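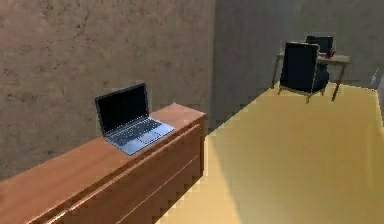

The changeover at the Dullow site moves room checks from staff rounds to the Plineck mobile unit, and this checklist records what was inspected before the unit is allowed to work alongside employees. It covers the practice layouts used to prepare the unit, the floor itself, and the working conditions of the 19 room attendants whose duties change. Practice layouts are simulated, and each is reviewed by an attendant before it is accepted. In the layout reviewed for Part A, a laptop stands open on a long wooden dresser, its screen black, and a desk and chair are set against the far wall with a wide stretch of yellow floor between. The inspector's comments follow each item. Items marked OPEN must be closed before unattended operation begins.

Site: Dullow, residential training wing
Inspector: Bhavana Raju
Equipment supplier: Plineck
Maintenance contractor: Gebretsadik
Inspection period: November

PART A. PRACTICE LAYOUT REVIEW

A1. Furniture in the layout is of a type found on site.
Result: PASS
Comment: Dresser, desk and chair are all standard for the wing. Attendants noted that the dresser drawers show no clear handles. The unit does not open drawers, so no correction was requested.

A2. Layout includes guest property that must not be moved.
Result: PASS
Comment: The open laptop was accepted for this purpose. The written rule is that electronic items stay where they are, open or closed, and are reported to the attendant on shift.

A3. Floor obstacles are represented.
Result: OPEN
Comment: The floor is clear of rugs and loose items. Attendants stated that bags, shoes and charging cords are found on the floor in most occupied rooms. Plineck is to supply further layouts with these items included.

A4. Detail is sufficient for review by staff.
Result: PASS WITH COMMENT
Comment: Small items on the far desk could not be identified by the reviewers. A dark red object beside the second screen was listed as unknown. Reviewers asked for a sharper version in future reviews, or a written list of contents.

PART B. FLOOR AND ACCESS

B1. Travel routes marked and kept clear.
Result: PASS
Comment: Routes are marked along the east corridor. Linen carts are now parked in the alcove by the service elevator.

B2. Door thresholds inspected.
Result: OPEN
Comment: Two thresholds are worn and catch the wheels of the unit. Work order 3325 has been issued to Gebretsadik.

B3. Emergency stop within reach and labeled.
Result: PASS
Comment: Tested by three attendants on each shift. All were able to stop the unit without instruction.

B4. Unit halts when a person enters the room.
Result: PASS
Comment: Tested with the door fully open and half open. The unit remains halted until released by the attendant — it does not resume on a timer.

B5. Charging area ventilated and free of stored goods.
Result: PASS WITH COMMENT
Comment: Cartons of paper goods were found against the charger housing and were removed during the inspection. Shift leads are to check this area at the start of each shift.

PART C. STAFF DUTIES AND WORKLOAD

C1. Revised duties issued in writing.
Result: PASS
Comment: All attendants have received the revised sheet. Room checks are removed from the morning round. Exception handling, linen and guest requests remain with staff.

C2. Exception handling included in workload planning.
Result: OPEN
Comment: The trial produced more than 200 exception reports, each needing a visit by an attendant. The current shift plan allows no time for these visits. Several attendants reported walking farther per shift than before the trial. The plan prepared by Davari is to be revised and resubmitted.

C3. Training completed.
Result: PASS WITH COMMENT
Comment: Day staff are complete. Night staff have completed the classroom portion only. Until the practical portion is done, the unit is to be switched off from 2000 hours until the morning shift lead arrives.

C4. Unit records not used for individual performance review.
Result: PASS
Comment: Confirmed in writing by site management. Records show room, time and exception type. Attendant names have been removed from the report form at the request of staff.

C5. Staff may refuse to work beside the unit pending a safety review.
Result: PASS
Comment: The procedure is posted in the break room and at the linen store. It was used once during the trial, over a squealing wheel. The wheel was replaced and the attendant was paid for the time.

PART D. OPEN ITEMS

A3 — Plineck, further layouts with floor items
B2 — Gebretsadik, threshold repair
C2 — Davari, revised shift plan

Attended operation may continue under the conditions stated in C3. A repeat inspection of the open items will be arranged with the shift leads once all three parties have reported completion.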